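Ristholm Reflection Timer, Model 3

By Oana Mihăilă
October
14 shares | 2 comments

The Ristholm is a bedside and desktop timer for people who keep a structured reflection or mood-monitoring practice, alone or between sessions with a therapist. It prompts the user at set intervals, records a single rating at each prompt, and stores the ratings until they are copied to paper or exported. It has no wireless connection and no account to set up.

Operation

At each prompt the unit gives a low tone or a vibration. The user turns the dial to a value from 1 to 5 and presses it once. What the values stand for is left to the user. Most printed mood scales use low numbers for low mood, and the card in the box follows that order, but the unit will accept either. A prompt left unanswered for 60 seconds is stored as a blank. Blanks are kept in the record and are never filled in by averaging.

Prompts can be fixed (for example 7:30 a.m. and 9 p.m.) or spread at random across the waking hours entered at setup. Random prompting is the default. A person who knows the prompt is coming tends to rate the day as a whole – the random setting asks for the present moment only. Three prompts a day is the factory setting. 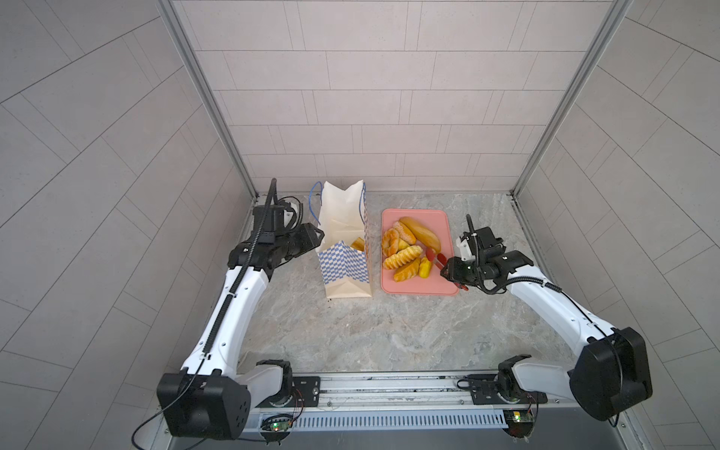
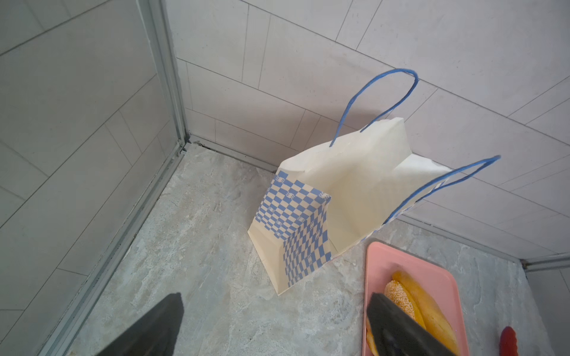
Can the timer be used to diagnose depression or anxiety?

The timer stores self-ratings and does not interpret them. A diagnosis has to come from a qualified clinician, who may find the record useful as background to an interview.

Memory and export

The unit holds 422 entries. When the memory is full, the oldest entry is overwritten and a small arrow appears beside the clock. Export is by cable, as a plain text file with one line per entry: date, time, value. The file opens in any spreadsheet program. Names are not stored, so a practice lending out several units should keep its own list of serial numbers.

Specifications

Display: segment type, no backlight
Alert: tone, vibration, or both
Rating scale: 1 to 5, whole numbers
Response window: 60 seconds
Memory: 422 entries
Power: two AAA cells, not included
In the box: timer, export cable, scale card, paper log

Changes from Model 2

The dial now has a firmer click. Florin Cozma redesigned the shaft after users of the earlier model reported storing a value one step away from the one they meant. The last entry can also be deleted by holding the dial down for five seconds. Older entries cannot be edited on the unit.

Limits

The timer is not an alarm or an emergency device and sends no message to anyone, whatever values are entered. Anyone in crisis should contact local emergency services or a crisis line. Some users find frequent prompts tiring or begin to dwell on the numbers. In that case, reduce the prompts to one a day or stop, and raise it with the clinician if there is one.

Replacement dials and scale cards are ordered through Jukance in Drultthorpe. Please give the serial number printed under the battery cover.

2 comments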